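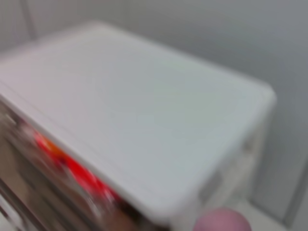
The meeting opened at the usual hour with the usual item, the shared kitchen, which the chair had placed first in the hope of getting it over with. It was agreed that the position could not go on. People have got into the habit of putting things down on any flat surface and regarding them as put away. Dzintra Grīnberga observed that the big white unit at least had a clear top, pale and plain from the rim back, and asked that it be left like that. She was less complimentary about the contents, where something bright red was showing at the front with assorted paler bits mixed in among it, and proposed that whoever had put the red things there might like to claim them. No claim was made. Item carried over.

Apologies: Omari (dentist). Phan sent word that he would be late and was.

Minutes of the last meeting
Accepted, with one correction. Jornel did not "storm out" over the teaspoons. She left to move her car. The secretary is sorry for the choice of verb.

Matters arising
The kettle has been descaled. The secretary was asked to record thanks to whoever did it, and does so.
The notice about labelling food has gone up on the wall. It has since been labelled by somebody else, in biro, "notice".
The second drawer still sticks. Ikoser said he would bring a candle to rub along the runners. He said this in the last minutes as well.

Food storage
Long discussion. Jornel wanted a shelf for each household. Phan, by now present, said that shelves had been tried and had led to the business with the pickled beetroot. Dzintra suggested that everything carry a name and a date, and that anything without either be treated as common property after 3 days. Ikoser asked if this applied to cheese. It was felt that it did. Ikoser asked for his disagreement to be minuted.
Agreed: name and date on everything, starting on 10 May 2021. Jornel to buy labels and a pen on a string.

Clearing out
One morning to be set aside before the end of May. Everything to come out, shelves to be washed with warm water and bicarb, and only things with a known owner to go back. Dzintra to bring cool bags. Phan offered to bring his radio and was thanked, with reservations.

Money
The kitty stands at £60. The tea towels cost £18, which Jornel thought steep for tea towels and Dzintra thought fair for linen. A vote was taken on whether to discuss it further and the vote was no. Labels to come out of what is left. Receipts to go in the tin, please, and not under it.

Rota
Bins: Ikoser. Floor: Phan. Surfaces: Dzintra, who repeated her remarks about surfaces. Omari was given the oven in his absence.

Any other business
Phan asked who had been turning the washing-up bowl upside down to drain, as he had always understood it went on its side. Views were exchanged. The chair ruled that the bowl could be drained either way.
Jornel reported that the window over the sink now shuts, provided you lift as you pull.
Ikoser has lost a casserole lid, blue enamel, slight chip. Returns to him, no questions.

Next meeting: date to be fixed once Omari can talk. Biscuits: Phan.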